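Jallwood Quilted Mattress: Owner's Guide
Section 4. Bare Mattress Care and Laundry Day

This section covers what to do when the bedding is off and the mattress top is exposed. It applies to all Jallwood mattresses with a stitched white top and dark gray border. For unpacking and first use, see Section 2. For stains, see Section 5.

4.1 What you need

A hand brush with soft bristles
A dustpan with a rubber lip
A laundry basket with open or perforated sides
One dry white cloth
One cloth slightly damp with plain water

Do not use a stiff floor brush. Hard bristles catch in the stitch lines and can pull a thread.

4.2 Clearing the top

1. Remove the pillows, comforter and sheets. Put them straight into the basket or on a clean chair.
2. Remove the mattress protector if you use one. The Rollside protector has elastic at all four corners. Free the two corners at the foot end first.
3. Set the basket on the floor next to a corner of the mattress. Leave enough room to stand between the basket and the washer.
4. Pick up any small clothing or cloths left on the top. Check under each one.
5. Pick up coins, buttons, hair clips and anything else hard. They slide into the low parts of the quilting and are easy to miss in dim light. Turn on the overhead light or open the curtain.

Caution: Do not brush coins or other metal items along the surface. Lift them off by hand, or ease them onto the dustpan with the tips of the bristles.

4.3 Brushing

1. Start at the head end and work toward the foot.
2. Lay the dustpan flat with the rubber lip against the fabric. Press lightly so the lip follows the surface.
3. Brush toward the dustpan with short strokes. On the raised areas one pass is normally enough. Along the stitch lines, go over the same place a second time in a different direction.
4. Empty the dustpan before it is half full. The bowl is shallow and will spill back onto the mattress.
5. Brush along the piping last. Lint collects where the piping meets the quilted top.

Note: A vacuum with an upholstery head may be used in place of the brush. Use the lowest setting.

4.4 Wiping the top and border

1. Wipe the quilted top with the dry cloth.
2. Wipe the dark gray border with the damp cloth. Go all the way around, including the side you do not normally see.
3. Let the mattress air for 60 minutes before putting bedding back on. In July and other humid months, leave it longer.

Caution: Do not soak the quilted top. The filling holds water and takes a long time to dry. Never use bleach on the piping.

4.5 Sorting and loading

1. Sort next to the mattress. Keep white cloths apart from blue or gray ones.
2. Shake out each bunched cloth and lay it flat before it goes into the basket, so that small objects do not end up in the washer.
3. Place sheer or very light fabrics in a mesh bag.
4. Wash cotton sheets and protectors at 40 °C on a normal cycle. The Rollside protector should not be spun faster than 1500 rpm.
5. If your washer and dryer are stacked, take the basket off the floor in front of the doors before opening them.

Note: In a shared home it helps to label where each basket goes. A strip of paper tape on the floor is enough. Do not stick tape to the mattress border, as the glue leaves a mark on gray fabric.

4.6 How often

Brush the top each time you change the sheets. Wipe the border every 8 weeks. Rotate the mattress head to foot twice a year (see Section 6). Homes with pets should brush weekly.

4.7 Before you make the bed

Check that the top is dry by pressing the back of your hand into the stitch lines at the center and at two corners. Look once more for loose threads. Trim them with scissors and do not pull. If a seam has opened, stop using the mattress and write to Jallwood Service, Avstead, attention Viorica Petkov, giving the number printed on the sewn-in tag. 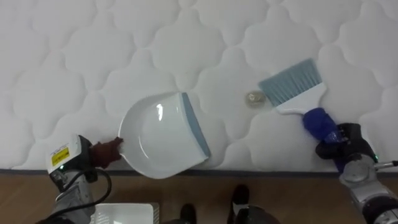
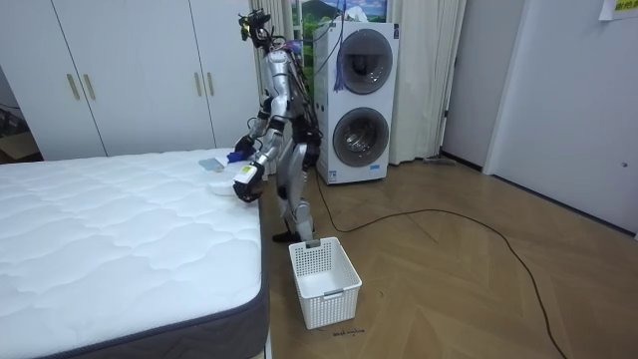
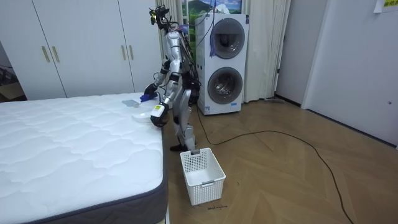

Figures 4-1 to 4-3. White quilted top with dark gray edging. First picture: brush and dustpan (4.3). Second and third: cloths on the mattress, basket on the floor (4.5).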